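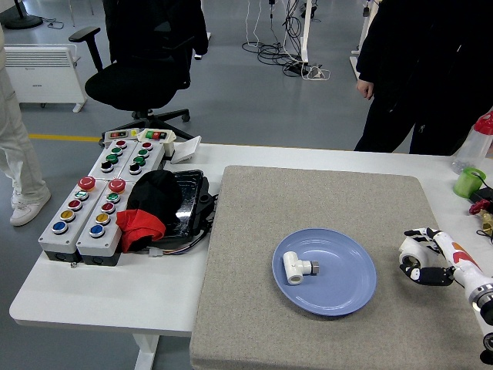
A T-shaped pipe fitting on a plate, with the robotic hand open beside it.

How to Judge Whether a Machine Is Ready for a Chore

Horna Technical Guidance, household and shop-floor tasks
Prepared by Amr Helmy
Revised 5/16/20

Purpose

This guide is intended for workshop supervisors, facility managers and instructors who have been asked whether a robotic arm can take over a manual task. It sets out a procedure for answering that question with a bench trial. The procedure requires one afternoon for most tasks and no programming by the person who runs it.

The guide covers tasks done by hand at a table or counter: sorting parts, moving fittings, pressing buttons, setting out dishes, folding cloth. It does not cover welding, painting, or any work in which a person and a machine hold the same object.

Before You Begin

Read the operating manual for the arm and for the hand. These are often supplied by different makers, and the limits given in one manual may be lower than those given in the other. The lower figure applies.

Confirm that every person in the room knows where the emergency stop is and has pressed it once with the arm at rest. A stop button that forms part of the task does not count as the stop for the arm. Where both kinds are present, label them.

Keep people outside the reach of the arm while it is powered.

Step 1. Write the chore down as a person would do it

Ask someone who performs the task regularly to describe it aloud, and write down each action in order. Do not tidy the account. People leave out the small corrections that make the work succeed, such as turning a fitting between the fingers until the thread faces the right way, so it is useful to watch the task after hearing it described.

At the Ornham workshop, the task "put the fitting in the dish" was first recorded as a single line. After observation it was recorded as five: find the fitting, choose an end to hold, lift, turn, and set down without rolling. The third and fifth lines accounted for most of the failures later on.

Step 2. Sort the actions by kind

Place each action under one of the following headings.

Reach. The hand travels to a known place.
Press. A finger or tool pushes a button or switch.
Grasp and lift. The hand closes on a rigid object and raises it.
Turn in the hand. The object changes direction without being put down.
Handle soft material. Cloth, bags, loose cable.
Judge. The worker decides whether something is good enough.

Reaching and pressing are within the ability of most current arms, provided that the equipment stays where it was when the arm was set up. Grasping rigid objects is often possible with practice. The last three headings remain difficult, and a chore made up mainly of those actions should not be promised to anyone at this time.

Step 3. Prepare the work surface

Use a stable table. A felt or carpeted board is recommended under small metal and plastic parts; it reduces sliding and protects the fingers of the hand if they come down too low. Fix the board so that it cannot creep during the trial.

A plate or shallow dish with a raised rim is a suitable target for small parts. The rim keeps a part from rolling away, but it also blocks fingers that approach from the side. Run the trial both with the dish and without it, and record the results separately.

Mark the starting position of every object. Clear drinks, cards and spare cloth from the area the arm will cross.

Step 4. Run the trial in two rounds

In the first round, place the object in the same position each time. Complete 60 attempts. Record each as complete, complete with help, or failed. "With help" includes any case in which a person nudged the object, restarted the program, or moved the dish.

In the second round, ask a colleague who did not set up the arm to place the object. It should lie at a different angle for each attempt, within the marked area. Complete a further 60 attempts.

The second round is the one that matters for planning. In a trial of the Badorell hand on pipe fittings, the first round gave two failures and the second gave 34. The report sent to management had quoted only the first, and had to be withdrawn.

Step 5. Record the time honestly

Start the clock when the arm begins to move and stop it when the object is at rest in its final place. Keep a second record of setup time, including any recovery from a dropped part. For comparison, time an experienced worker on the same number of attempts.

A machine that is slower than a person may still be useful if it can work unattended. It cannot be treated as unattended if someone must stand by to pick up parts - this point is frequently missed in cost estimates.

Step 6. Reach a finding

Use one of three findings.

Ready. The second round shows no more than two failures, and no attempt required help.

Ready with changes. Failures come from one or two causes that can be removed, for example by adding a holder that presents every fitting the same way up.

Not ready. Failures come from several causes, or from the object itself.

State the finding for the exact task tested. Success with a rigid fitting does not show that the same hand can manage a dish towel, and a button that is pressed well on one panel should be tested again on another.

Common Problems

The fingers close but the part slips. Check where the hand makes contact. Parts with a metal end are often heavier on that side and tip when held in the middle.

The arm misses by a small, steady distance. The table or board has probably moved. Return both to their marks before changing any settings.

Results become worse through the afternoon. Inspect the fingertips for wear or dust, and ask whether the room light has changed if the arm relies on a camera.

Keeping Records

File the action list, both rounds of results and the timing sheet together. Repeat the trial whenever the hand, the control software or the supplier of the part changes. The Tahiri record form, sheet 203, has space for all of these and may be copied for internal use.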